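February was supposed to be the month Mirness learned to grasp from the wrist camera alone. I trained it on 600 pulls, took away the overhead view and ran 28 trials. It got 3.

The loss curve looked wonderful, by the way. I nearly printed it.

My best guess is that the policy leaned on the overhead view for everything except the last 2 centimeters, and up close a black part is mostly just black. So next I'm dropping the overhead view at random during training – the thing the Cereo write-up told me to do in the first place, in a paragraph I skimmed.
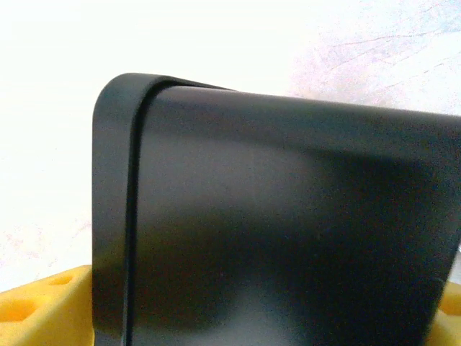

Wrist view, black part and yellow foam.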